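Shared kitchen corner at Stostedby office building gets a cleanup

Tenants on the fourth floor of the Engelhardt building in Stostedby have a new set of rules for their shared coffee table, after months of complaints about mugs left out over the weekend.

The rules took effect Monday. Anyone who uses a mug is asked to wash it and put it away by 5 p.m., and cloths are to be hung up at the end of the day. Bottles and boxes left on the table overnight will be thrown out.

The building's management company, Skaver, said it received 70 written complaints about the floor's common areas last year, more than for any other floor. Most were about dishes.

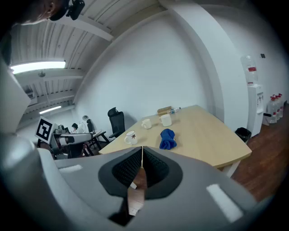
Mugs and a blue cloth on a table at the Engelhardt building in Stostedby.

Skaver has set aside $619 for the floor, to be spent on a drying rack, a wall shelf and hooks for cloths. The shelf will go up in November. Until then, tenants can keep mugs at their own desks.

The water dispenser will stay where it is. A proposal to move it to the hallway was dropped after tenants said it would block the way to the stairs.

The rules apply to all 4 companies on the floor. Cleaning staff will continue to mop and empty the trash, but washing dishes is not part of their contract, the company said.

Skaver also manages a smaller office building in Skistunmont, where the same rules have been in place since spring. The company plans to review both buildings early next year.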